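The session we lost, and the loose screw

11 April 2019

OK quick one, I have a bus to catch and I said I'd write this up before I forget the details. Most of it is about a screw. One screw!

Background for anyone new. We're collecting hand demos for the arm down in Narstead. You wear the harness, take a gripper in each hand, do a small table task over and over, and the recordings go off to train the thing. Corrigan is our name for the arm. Bamo is the script that checks the recordings and throws out bad ones. I wrote Bamo, so you can guess where this is going.

The task this time was flowers. Fake ones, in a bunch. Pick up, move, set down, let go. Back in February we did boxes, and boxes are easy, boxes don't have petals hanging over the bit you need to grab.

So the plan was 1005 clips. We got there, over two long stretches, everybody's wrists sore. Sent them all to Narstead. Loaded up, trained overnight, somebody pressed go.

And the arm missed. Every time, off to one side by the same amount, and on the sixth or seventh try it didn't just miss, it drove the left gripper down into the table at full speed. Bent a finger. Left a nice dent too. The person at the bench was standing well back, thank god, but they had to hit the stop themselves. The force limit should of caught it and didn't. More on that in a minute.

First guess was the camera. Second guess was the training run. Spent most of a day on those two, wasted. Then I went back to the raw clips and plotted where the left cube thought it was against where the right one thought it was, with both grippers parked. They're meant to agree. They did, up to clip 362, and then the left one drifts. Slow. A hair at a time. By the end it's way out.

643 clips after that point. All bad on the left side. Ouch.

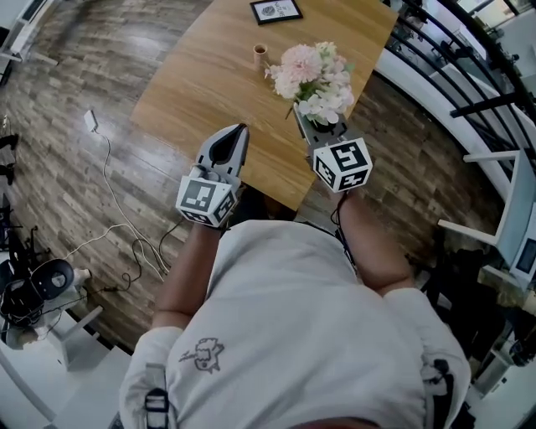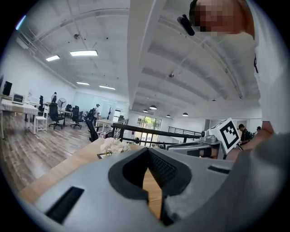 What broke

The screw that holds the left cube to its mount. Backed out with all the handling, so the cube could rock. Not enough to see. I picked the thing up three times and thought it was fine, then I put a thumb on one corner and it moved. The tracking goes by the cube, so if the cube tilts, the software believes the whole gripper is tilted, and the fingers end up somewhere they never were. The people doing the task can't feel it at all. They're looking at the flowers.

There was thread lock on the parts list. It did not get put on. That was me, I was in a hurry the morning we built the second set and I remember thinking I'd do it later.

Why Bamo missed it

It checks for jumps. Cube vanishes, cube teleports, clip is out. A slow lean over hours looks totally normal to it. Each clip is compared with itself and never with the one before. Dumb in hindsight. I had a note in the code saying "add drift check?" with the question mark and everything.

The force limit

This is the part that bugs me most. The limit on Corrigan was raised for the boxes job, because the boxes were heavy and it kept tripping. Then it stayed raised. Flowers weigh nothing. No way that number should have been up there, and there was no step anywhere that said put it back. A bent finger is 89 dollars. A hand in there would be a very different post.

So, changes, in no order:

Thread lock on every cube screw, plus a paint line across the head so you can see if it's turned.

Park check every 32 clips. Both grippers down, compare, write the number on the sheet. Takes less than a minute, people grumbled, tough.

Bamo now compares across the whole session and stops if the two sides walk apart. Ran it on the bad set and it flags it early, way before I would have noticed.

Force limit resets to low whenever the task name changes. You have to type it back up by hand and put your initials.

First run of any new model goes slow, with a foam block on the table. Yes even if you're sure.

Can we save the bad clips? Maybe the right side. The left hand I tried to fix by fitting the drift and taking it back out, and it sort of works, but then I don't trust it, and do I want an arm learning from numbers I kind of made up? Leaning no. The folks in Lerville want to try anyway so I sent them the files, have fun.

Redo starts next week. New finger is on order. I still need to find the small hex key, it was in the lid of the gripper case and now it isnt, so if you have it please put it back.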